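Lucie Zacharias
9 May 2022

A small thread about folding and storing sweatshirts, because three people asked me after my last post about the wardrobe. I am not an expert. I only had too many jumpers and one narrow cupboard.

1/ We moved to Prandport with two suitcases and eleven boxes, and I believed the boxes were mostly books. They were mostly clothes. My husband says I should write "mostly your clothes", so I write it.

2/ First thing I did was wrong. I bought a set of hanging shelves from Tornolano, the cloth ones with the metal hooks. They are fine for T-shirts. With thick sweatshirts they bend in the middle like an old bed, and every morning something fell on my feet.

3/ Second thing I did was also wrong. I rolled everything. Rolling is very good for a suitcase, but a rolled sweatshirt in a drawer opens itself again during the night. Also the hood makes a lump, and then the drawer does not close.

4/ So now I fold, and I keep them standing in the drawer, like files in an office. I learned it from my neighbour Mrs Iyer, who has four sons and a smaller cupboard than me.

5/ Her way: put the sweatshirt face down on the bed. Make it flat with both hands, from the middle to the sides. Do not hurry this part. If there is a fold inside when you begin, it will be there in winter.

6/ Sleeves next. One side goes in to the middle of the back, and the sleeve comes down straight along it. Then the other side the same. You have now a long rectangle, more or less.

7/ The hood, if there is a hood, goes down flat on the back. Many people leave it until the end and then they don't know where to put it. I was one of these people.

8/ Bottom edge up to the middle, then again in half. It should stand alone for a moment on the bed. If it falls over, it is too loose – open it and try once more.

9/ Somebody asked about fleece and brushed cotton. They are more difficult than jersey. The soft side holds on to itself, so you cannot slide one layer over the other, you have to lift it and put it down again. I press the air out with my forearm.

10/ I also don't put grey and black together any more. The grey ones leave little hairs on everything dark. My black cardigan looked for one whole May as if I had a cat. We don't have a cat.

11/ About the seams. Mrs Iyer folds along the seam when there is one near enough, and I do it too now. The cloth wants to bend there already, and a heavy one keeps its shape better.
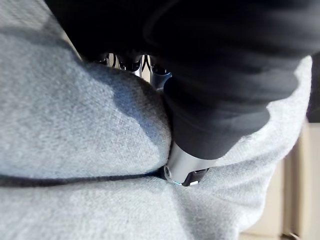

12/ And when a piece has got completely into a heap, don't pull it from the top. Look for a seam with your fingers and follow it until you come to an edge or a cuff. From there you can shake it open in one go. Pulling from the top only makes the heap tighter, and with old cuffs it makes them wide as well.

13/ Washing, quickly, as I know it will be asked: inside out, cold, not much powder. I use the Cletilico liquid only because the shop downstairs has it. I don't think it is better than the others. Fabric softener I stopped, the fleece became flat from it.

14/ Drying takes long if they hang by the shoulders. I put them over two lines with a space between, so the air can go through the body. In this flat we have no balcony, so it is the bathroom and the window open.

15/ What I have not solved yet is the very thick one with the zip. It does not stand, it does not roll and it takes the place of three others. For the moment it lives on the chair. If you have an idea for zips, please write it under here – I read everything, but I answer slowly in the week.

16/ One correction to number 6, thank you to the person who wrote me: for children's sizes you don't need to fold the sleeve down, just across is enough.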